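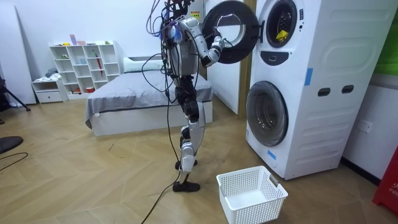

Before You Get On the Highway

Most of the trouble I've had on a long drive was packed in my own driveway. These are the habits that stuck, mostly after I'd done the opposite.

Check the tires cold, before breakfast. The right pressure is on the sticker inside the driver's door. The big number on the tire itself is the maximum, and my brother-in-law drove on it for two years, bouncing.

Clean the inside of the windshield. You'll find out how dirty it is at 7 a.m., heading east, at 65.

Keep a kit in the trunk: flashlight, blanket, water, jumper cables, a vest you'd be ashamed to wear anywhere else. Put it on top of the luggage. Mine spent one February breakdown under 2 suitcases and a cooler.

Write down the mile markers you pass when traffic gets ugly. The tow dispatcher will ask, and "near some trees" gets you a long silence.

Fill up at half a tank in winter. A closed pass doesn't care what your range display promised.

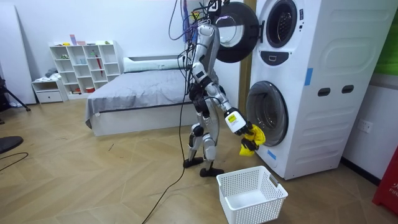

Sioned Bevan writes that the blanket should ride in the back seat, where you can reach it without standing on the shoulder in the dark. Fair enough. Mine has moved.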